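Jullby opens its remortgage desk to borrowers coming off fixed deals

21 Sep 2025

I'm Bent Kragh, I run Jullby, and I've been arranging home loans for long enough to know that most people would sooner clean the oven than open the letter saying their fixed rate is about to end. So we've set up a desk that does nothing but those letters. It opens to everyone today, and you don't have to be an existing customer.

We call it Pledine, after the street where we had our first office (two rooms over a bakery, and I still miss the smell). You send us your current mortgage statement and the offer your lender has made you, if there is one. One of our advisers reads both, rings you up and talks you through staying put, switching lender or changing the length of the loan. The call is free. If you go on to apply through us there's a fee of £618, payable when the new loan completes, and you'll have that in writing before you sign anything.

We tried it out from April with 33 households in and near Gurnemau. Plenty of them had assumed that moving lender meant starting from scratch, with months of forms. Some did move. Others stayed where they were on a different deal, and a few were told by us to leave things alone for now – there's no fee for that and I was quite happy to say it. 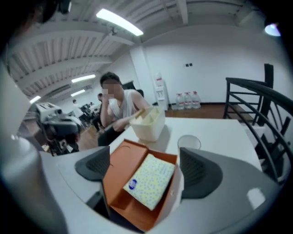
Remortgaging has a paperwork side that puts people off, so we've cut our list down to what a lender will really ask for: proof of income, bank statements, ID and the latest mortgage statement. You can send it all by phone or bring it in on paper. I'm a paper man myself and I like it in one place, and an open cardboard box with the lid folded back, like the orange one with the pack of tissues in it, does me as well as any filing cabinet. Drop the letters in as they arrive and bring the lot when you come to see us. We'll copy what we need and hand the rest straight back.

Cayetano Barrios is heading the desk. He joined us from Pacheco, the surveyors, so he knows a good deal about valuations and why they sometimes come in lower than the owner was hoping for.

"The question I get most is when to start," Cayetano told me when I asked him for a line to put in this release. "I'd say as soon as your lender writes to you. If you leave it until the deal has ended you'll probably be moved to the standard rate while the new loan is sorted out, and for a lot of people that's a nasty jump in the monthly payment."

We've got 2 advisers on the phones to begin with and we aim to ring back within 10 working days of getting your papers. I'd like that to be quicker and I've told the team so – they've told me to hire someone, which I'm now doing!

Appointments can be booked through the Jullby website or at the front counter in Gurnemau. Press questions can come straight to me at the same office.

Your home may be repossessed if you do not keep up repayments on your mortgage.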